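Ticket: grip width trace drops out on thin objects
Project: Tremora / kitchen set
Status: open, waiting on Kourosh
Opened by: Thịnh Doãn

Hi Kourosh, me again, same bug as in August I think, but I've finally got something useful for you!

Short version: when we train on the chopstick task, the policy closes too early. It gets the approach right, lines up nicely, then shuts the fingers before it's anywhere near a stick. I blamed the network for ages (sorry, network). Then I plotted the recorded finger width against the video and the labels are just wrong – the width value jumps to nearly closed while the fingers are still plainly open.

What I tried so far:

Retrained with the old Herville loader. Same thing.

Cut the training set from 2000 demos down to the 87 I'd checked by hand. Way better! Still misses sometimes, but it waits before closing, so I'm pretty sure it's the labels and the model is fine.

Swapped the width estimator for the one from the Tudberg branch. It fixed some clips and broke others, so I put the old one back.

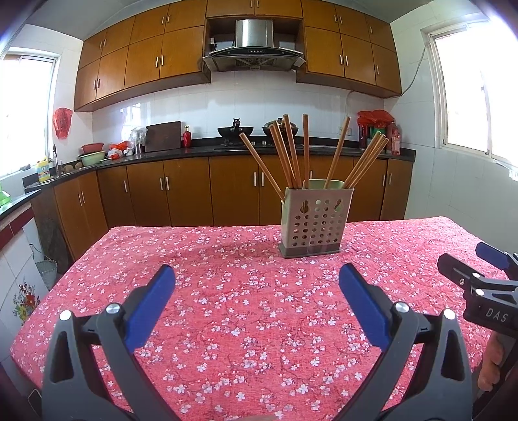

My best guess is that the estimator loses one finger for a few samples and fills in the gap with whatever it saw last, and the smoothing then spreads that mess over the next 30 samples. If I turn smoothing off, the jump gets short and ugly and really easy to spot. With it on, you get this lovely gentle curve that looks like a real grasp (which is why I missed it for so long, grr).

Could you check whether the confidence score gets saved anywhere before smoothing? I looked in the Hầu export and only found the final width. If we had the raw score I could mask the bad samples and keep most of the demos.

Update, 4 pm: ran it again with smoothing off and a crude jump filter. Three seeds, all of them wait longer before closing. Two still close early on the sticks that lean a lot. I'm leaving the filter in my own branch for now, please don't merge it yet, the threshold is a number I made up over lunch.

– Thịnh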